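3.2 Collecting the demonstrations

We collected every demonstration ourselves, in the back half of the Lendham lab, and I want to spend some time on how that went, as I think it explains more of our results than the network does. Papers in this area tend to give the data a paragraph. We gave it most of March.

We used two ways of showing the arm what to do. In the first, which I'll call hand guiding, you switch the joints into a soft mode, take hold of the arm near the wrist, and walk it through the task with your own muscles. In the second, you sit at a desk with a small leader arm (ours is a homemade thing we call Yoon, after nothing in particular) and the big arm copies what the little one does. While you are using Yoon you only get the wrist camera view on a monitor. We were strict about that. If the person driving could look over at the table, they would use things the policy never gets to see, and then you end up training on decisions that make no sense from the pictures alone.

The task set is called Skekstead and it's all play food and tableware on a felt-topped table. Pick up a vegetable and put it on a plate, take it off again, move it from one side of the plate to the other, that sort of thing. I know, I know – more toy vegetables. But they come in awkward shapes, and awkward was what we were after. The carrot (Figure 2) was my favorite and also the one I swore at the most. It tapers, so a grasp near the tip wants to slide off, and a grasp near the wide end tends to catch the leaves.

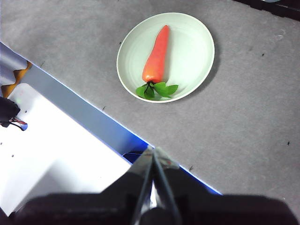 Figure 2. Wrist camera view from the Skekstead set: artificial carrot on a pale plate, gripper fingers at the bottom. Photo: Lendham lab, CC BY 4.0.

Looking at a view like Figure 2, you get a feel for what the remote driver has to work with. The fingers are close together at the bottom, the plate is further up, and there's a stretch of gray felt between the two that you have to judge by eye. Depth was the hard part for all of us. The shadow by the plate's rim helps a bit, and after a day or two I noticed I was steering by shadows nearly all the time. The wrist housing also eats a good chunk of the lower image, so you learn to line things up early, while you still have room to look around.

Hand guiding has none of those problems, and at first I was sure it would win. You're standing right there! You can feel when a finger touches the rim. A single demonstration took me a lot less time that way, and new people picked it up in minutes. The trouble is that your hands and sleeves keep wandering into the camera view, and the motions come out lumpy, with little pauses where you shift your grip on the arm. We dealt with the sleeves by replaying each recorded path with nobody touching the arm and saving the images from the replay. That works fine as long as the objects go back exactly where they started, and I'd be lying if I said they always did.

In the end we kept 480 demonstrations with Yoon and 361 by hand guiding. The numbers don't match because we threw out any replay where the object slipped or the plate got nudged before the grasp. I thought about topping up the hand-guided set to make it even and decided against it, partly out of tiredness, and partly because the loss rate seemed like a fair cost to report. For the head-to-head comparison in the next section we draw a random 361 from the remote set, so both methods get the same amount of data.

There were 5 of us driving, and our styles were very different. One person came in high and dropped straight down every time. I tend to creep in low from the near side, which is slower but feels safer around a rim. We didn't try to iron any of that out. Each recording does carry a driver label, though, so anyone who wants to train on just one style can do it.

All recordings were cut and labeled with Zustanau, our annotation script. It marks the moment the fingers start to close and the moment they open again, and a person then checks both. The automatic marks were usually good. They went wrong mostly when a driver closed the fingers a little on the way in, as a kind of nervous habit, and I'm sorry to report that the driver was generally me. Those marks were moved by hand before training.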